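Karevov Tabletop Set: equipment planning notes and data card

Version 3
Last revised July 14, 2025
Maintained by Matilde Peixoto

Summary

Karevov is a set of 3091 tabletop episodes recorded with hand-held grippers. This file covers the equipment side: what a recording station consists of, how the budget was divided, what wears out and what has to be ordered ahead. Training code and file format are described in the loader's own README.

It is written for groups deciding whether to build a matching station or to work from the recordings alone. Training and offline evaluation need no gripper at all. Running a policy on an arm does.

Contents of the set

Episodes: 3091
Stations: 3
Tasks: pick and place, sorting into bins, upright placement, handover between two grippers
Objects: household containers, bottles, small boxes, marker cubes
Held out for evaluation: 80 episodes, fixed list in splits/heldout.txt

Station parts

A station is one table, two hand-held grippers, a marker cube, a bin and a recording computer. The table needs clear floor on at least two sides so that the operator can reach across without shifting stance. Ordinary office furniture will do. We bought no special tables and would not budget for them.

Grippers are the main cost. The bodies were ordered from Griris as a single batch. Splitting the order saves nothing and risks a change of housing part-way through, after which the calibration files no longer carry over. Order one spare body per station.

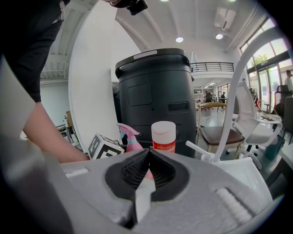

Fingertips should be treated as consumables and given their own budget line. The interval we plan for is 50 hours of recording per pair. Worn tips change the contact geometry before they look worn, and the effect shows up first on smooth cylindrical objects. Keep tips from one supplier within one campaign. If a supplier has to change, start a new session group and record the change in hardware.csv.

Objects are cheap but awkward to replace. Packaging gets redesigned, and a bottle bought a year later may differ in shape or cap. Buy three of each at the start, label them, and store two. The object list gives height, widest diameter and filled mass for every item.

Arms

Two arms were considered for playback, the Tindall and the Gornora. Both accept the gripper through an adapter plate. The Gornora has the longer reach and the longer lead time. The Tindall was chosen on delivery and because its controller runs from a standard wall socket. Sites with three-phase supply already fitted should compare again.

Allow for the following when asking for quotations:

Adapter plate, machined, one per arm plus one spare
Emergency stop within reach of the operator
Mounting pedestal, if the table is not rated for the arm
Installation and a first safety inspection
Storage, sized for raw video and one full copy

The last two were missing from our first estimate and had to be found from the travel line.

Ordering sequence

1. Grippers and spare bodies
2. Recording computers and storage
3. Objects and bins
4. Arm, adapter plates, pedestal
5. Second lot of fingertips

Recording can start once items 1 to 3 are on site. The arm can follow later without holding up collection. Orders that must fall inside the financial year should be placed before December, as goods received after the closing date are charged to the next budget.

Known limits

All stations are indoors, and daylight was not controlled. Lighting therefore varies between sessions. Bystanders may appear in the background of some episodes; check local rules on personal data before copying raw video to shared storage.

Gripper width is logged in millimetres. Sessions in group A used an earlier zero offset, corrected at load time by the flag fix_offset, on by default.

Changes in version 3

Added fingertip interval and spare body count
Moved object masses to objects.csv
Removed the lease option for arms, no longer quoted by either supplier

Corrections to this file go to Matilde Peixoto through the issue tracker, under the label hardware.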